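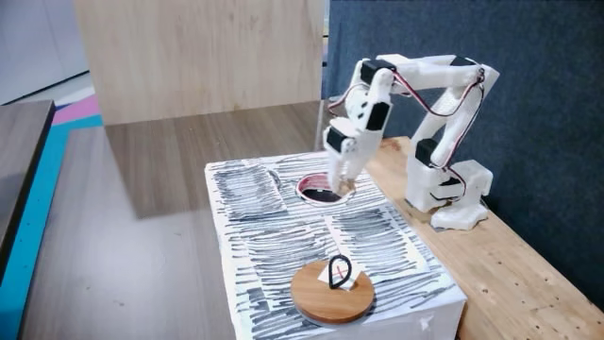 Astbridge Community Choir is looking for new singers

We're opening our doors to 100 new voices for the winter concert this December, and we would love yours to be one of them! You don't need to read music, and there's no audition. If you sing in the car or over the dishes, you already have what we're after.

Our director, Jolene Ormsby, has picked a program of folk songs, two gospel pieces and a brand new work by Iker Vidal, written for a big mixed choir. It's loud and joyful and a little bit tricky in the middle - you'll have plenty of time to learn it. Practice tracks for every part go out by email so you can listen at home.

We most need tenors and basses, but altos and sopranos are very welcome too. Anyone 16 or over can join, and we have had parents sing next to their teenagers (and grandparents next to both).

Rehearsals are Tuesday evenings, 7:00 to 9:00, at the Lorente Hall on Mill Street. Come in by the side door, where there's a ramp. Tea and cookies at the break. The concert is in the same hall, which seats 480, and last time we filled it.

Cost: $96 for the season, sheet music included. Reduced places are available, just ask. Your first 2 rehearsals are free, so come and see if you like us.

To sign up, send your name, your phone number and your voice part to Bello Wike, our membership secretary. Not sure of your part? Write "no idea" and Jolene will help you find it on your first night.

Sign-up stays open until all places are taken.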